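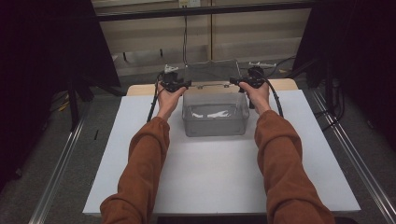
SCRAPS IN A CLEAR BOX -- notes for the Kamorley talk

Evening slot, start 7.30, hall open from 7. Put the kettle on before people sit down or they'll all get up again in the middle.

Opening

Hello, say who I am, thank them for coming out in February. Then straight into it. I'm going to talk for half an hour or so about scraps, the bits of paper and cloth left over when you've made something, and what you do with them next. I used to push mine into a carrier bag behind the door. When I moved out of the old workroom in Meresmont I found 13 of those bags, and I could not have told you what was in a single one of them!

(Pause here, people usually own up to their own bags. Let them.)

The box

So the first thing I changed was the box. I went over to clear plastic ones, plain rectangular bins, open at the top, and I work with one on the table near the back where I can reach it with both arms. I wouldn't call them handsome. But I can look through the side and see that it's the white bits in there, and I don't have to tip everything out to find one piece of tissue I was sure I'd kept.

People ask about lids. I've gone off lids. If there's a lid I put things on the lid, and after a week there's a second heap on top of the first one and I've stopped opening the box altogether. Dust does get in, I admit that. I give them a wipe when they're empty and put up with it the rest of the time.

Somebody always asks what size. Mine are big enough to get both hands into without scraping my knuckles. Go too deep and the bottom layer is lost to you for a year -- I had a lovely tall one and it was hopeless, I was in it up to the elbow. Shallow and wide every time.

HOLD UP THE BOX I'VE BROUGHT. Pass it round. Get it back before the break!

The table

Next, what's underneath. I have a big white board laid over the old table, a plain matt one with no shine to it. The shiny one I had before threw the lamp back in my eyes and I was squinting by tea time. White is a funny choice if most of your scraps are white too, and yes, I do lose the odd bit of tissue on it. But I see every thread of colour and every pin, and the pins matter more to me.

Don't rush this part. Last time in Zurnau I skipped over the table and then half the questions were about it.

Sleeves: mention that I push mine up, or mean to. Loose sleeves sweep small pieces on to the floor. (Do the arm movement, it gets a laugh.)

Crumpled or flat

This is where I part company with a lot of tidy people. I don't flatten scraps before they go in. I tried it for a whole winter, ironing cloth offcuts and pressing paper under books, and I spent far longer on that than on making anything. Now the soft stuff goes in crumpled, just as it comes off the table. When I want a piece I take it out and flatten that one piece.

The exception is anything with a good straight edge. Those go in a folder, because a straight edge is a nuisance to cut again and you'll be sorry if it creases. Card goes in the folder too.

And keep paper and cloth apart if you can bear it. I can't always. White cotton and white tissue look much alike once they're scrunched up, and I've glued the wrong one more than once. A quick feel between finger and thumb sorts it out.

Sorting in one go

Ask the room: who sorts as they go, and who leaves it to the end? Hands up.

I leave it to the end, but the same day. What works for me is to do the whole table in one pass with the box in the middle. Pick up, drop in, pick up, drop in, and no stopping to admire anything. If I stop and look at a piece I start planning what to make with it and that's the evening gone. Anything I really can't decide about goes in the box as well. I'll meet it again.

I once kept a tally for a project we called Chevalier, a long paper hanging made only from leftovers. We wanted 1000 pieces and I thought we'd be at it for ever, but one good sort gave us 190 before lunch. After that I stopped apologising for keeping scraps. We did run short of white near the end, funnily enough, so now I'm a bit greedy about white.

(If running late, drop the Chevalier bit down to one sentence. If there's time, show the sample strip. It's in the blue folder, back pocket.)

When to throw away

Someone will want a rule and I haven't got a very good one. If a piece is smaller than my thumbnail it goes. If it's got wet glue on it, it goes, and quickly, or it takes six friends with it. If the box is full and I want to put more in, I take out a handful from the bottom and look at it properly, and most of that handful goes too. Paper to recycling, cotton to the rag bag for polishing shoes.

I do feel a pang. You get used to it. (I haven't, quite.)

Things to try after the break

Three tables, one box on each, a mixed heap of paper and cloth beside it. Let people sort for ten minutes with no talking from me. I always want to chip in and I mustn't. Then swap tables and have them find one thing in somebody else's box: a piece of tissue, a scrap with a hem, whatever I call out. Looking through the side is allowed, tipping out isn't.

Spare scraps are in the two carrier bags in the car. Yes, carrier bags, I know.

Likely questions

Where do I get the boxes? Any hardware shop, and look at the food storage shelves as well.

Do they crack? The thin ones do, mostly at the corners if you stack them full. Stack them empty.

Does the sun spoil the paper? It yellows near a window, so mine live on the shelf behind me and only come to the table when I'm working.

Handouts: 100 printed, put them by the door. Collect the sample box. Check under the chairs for pins.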